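Chapter 6
Folding, Hanging and the Claims Made for Both
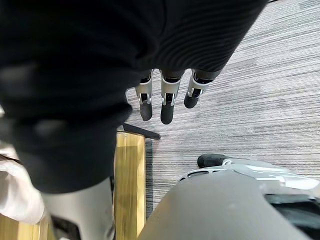
Figure 6.1 A black knit garment with fine ribbing, bunched in soft folds over a grey striped carpet.

Most books on household care tell you that knitwear must be folded and never hung. They say it firmly, and they rarely say how they know. This chapter takes the rule apart and asks how much of it should survive.

Start with what a knit is. A woven cloth is made of threads crossing at right angles, and it resists being pulled along either of them. A knit is made of loops. Pull on it and the loops change shape before the yarn itself comes under much strain. Ribbing does this more readily than plain knitting, so it is used at cuffs and hems. The weight of a garment on a hanger is also a pull, a small one that goes on for a long time. So far the rule looks sound.

The trouble begins when we ask how long, how heavy and on what sort of hanger. A thin cotton top and a thick wool jumper are both knits, and advice that treats them alike should make you suspicious. Thu Vi's shelf trial at Willmont is often quoted in favour of folding. She compared 146 garments, half folded and half hung, and measured their length in April and again when the trial closed. The hung garments had grown, but by up to 2 per cent, and the heaviest accounted for most of it. Whether a wearer would notice is a separate matter, and the trial did not ask.

Folding has costs too, and they tend to be left out. A folded pile has to be lifted to reach the bottom item. People in a hurry pull instead, the pile slumps, and by the end of the week the jumpers are in a heap. Khải Hoàng, writing about rented rooms in Murkville, argued that a method which fails whenever someone is tired is a poor method, however good it looks on the day it is done. I think he overstates it - some people do keep tidy shelves - but his question is a fair one.

You should also be wary of the word "crease". A soft heap of knitting looks worse than it is. Many of its folds will fall out with wear, while a sharp line left by a hanger bar may stay for days.

6.1 Terms used in this chapter

Drape: the way a fabric falls under its own weight.
Growth: lengthening that remains after the load is taken away.
Recovery: the return of a stretched fabric towards its first size.

Before reading on, take one knitted garment of your own, lay it flat and measure it from shoulder to hem. Write the figure down. You will need it in section 6.4.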